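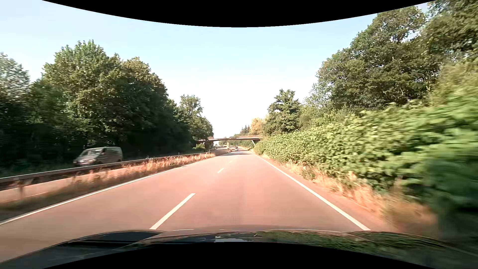
Pinkish pavement, two lanes, and a low bridge up ahead.

Ludska Road Surfaces — read me first

Welcome, and thank you for taking an interest in our roads! Ludska is a collection of 3911 daytime pictures of paved roads, put together by Veronica Căpraru and her colleagues at Zasen for people who care about pavement, paint and the way a road wears over the years.

We started it because we kept wanting to compare one stretch with another and had nothing tidy to look through. Color matters more than you might expect — a salmon-toned surface sets off white lines quite differently from a dark gray one, and a band of shadow near a bridge changes things again. So each entry has a short note on surface color, lane lines, edge lines, shade and any wear running along the lane.

What you will find

pictures — split into 40 folders, one for each route
notes.csv — one row per picture, with the remarks in everyday words
routes.txt — route names, including the long Bratu and Ponderix loops

Known gaps

Night driving isn't covered, and snow hardly at all. We hope to add some winter routes in December, weather permitting. Wear was judged by eye by 2 readers, and where they disagreed we kept both remarks, so please do read them together.

Last updated 2021-11-08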